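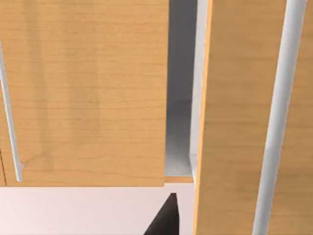
Unit 4. Wood movement and moisture content

Reading: Declercq, course reader, section 2.

Moisture content (MC) is the mass of water in a piece divided by its oven-dry mass, times 100. Weigh the sample, dry it at 103 C to constant mass, weigh again.

Worked case. Initial mass 521.4 g, oven-dry mass 474 g. Water lost is 47.4 g, so MC = 10 percent.

Below fiber saturation (take 28 percent unless the problem says otherwise) wood shrinks as it dries. Above it, dimensions hold steady. Tangential shrinkage is normally the largest, radial is less, and longitudinal is small enough to ignore in most furniture work.

Change in width = W x C x change in MC

W is the starting width, C the coefficient for the species and cut, MC in percentage points. A flat-sawn board is figured with the tangential value - quarter-sawn with the radial.

Frame-and-panel doors: the panel floats in the groove. No glue on the long edges. Veneered panels on a stable core are treated in Unit 5.

Problem set is due before the May lab. Show units. Questions on the drying oven go to Hưng Văn.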